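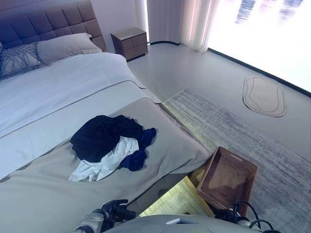
Washing duvets at home, quick version. Check the drum first, ours is a 9 kilo and a double only just goes in. Half the usual powder, no softener. A white duvet like this one shows every tea mark so dab those beforehand, cold water, bit of soap. Throw over the foot end gets washed seperately, always.

Drying takes ages. Low heat, two tennis balls in, stop and shake it every 14 minutes. Still clumpy in the corners? Back in. Dont put it away damp, it'll smell by November.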